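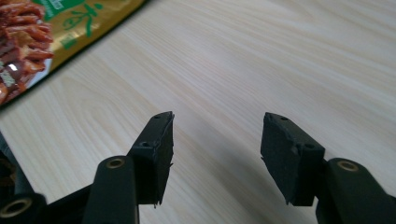 FAQ / Data and Methods

Nokuretti grasping study: frequently asked questions
Last updated 10 January 2021

What does the study measure?
Whether a grasping policy trained only on demonstrations from a hand-held gripper can pick up flexible packaging with a robot arm. Snack packages, pouches and sachets are the main object class. Rigid boxes were recorded as a control set and are reported separately.

How many demonstrations were used?
The training set has 3,000 demonstrations. A further 414 were held out for evaluation and were never used for tuning. The split is by object, so a package design that appears in training does not appear in the held-out set.

Where is the camera?
On the gripper tool, looking out past the fingers. Both finger pads stay in view along the bottom of the image. The policy receives this view and the gripper opening, and nothing else.

Why foam-like pads on the fingers?
Glossy film slides on bare plastic. Soft black pads gave a more even contact in our bench trials and are dark enough to stand out against a pale wooden tabletop.

Do worn pads affect the results?
Slightly. Pad edges fray with use, and the ragged outline changes what the camera sees. Oduor Okoth trained one model on fresh pads only and one on mixed wear. The mixed model did better on worn pads and no worse on fresh ones, so the released weights use mixed wear.

Why is the package often only partly in view?
Approaches start from varied positions, and many begin with the target near a corner. An early version of the pipeline dropped these clips. Restoring them improved recovery from poor starting poses - see the ablation table in the Pleltach report.

Does the policy read the printing on a package?
No. There is no text recognition step. Print is frequently blurred at this range. We did find that strong food photographs pull the predicted grasp point toward the printed area, an effect Muthoni Tanui is still measuring.

How are reflections and shadows handled?
Training uses random brightness and contrast changes. Shadows cast by the gripper are left alone. Removing them made height estimates worse, probably as the policy uses the shadow as a distance cue. This has not been tested directly.

How many random seeds were run?
3 per condition. Tables give the mean and the full range.

Can I use my own gripper?
Yes, if the finger geometry is close to ours. Recalibrate the opening width first. Stellan Haugen maintains the calibration script.

Who do I contact about the data?
Gladys Kariuki, for access requests and corrections.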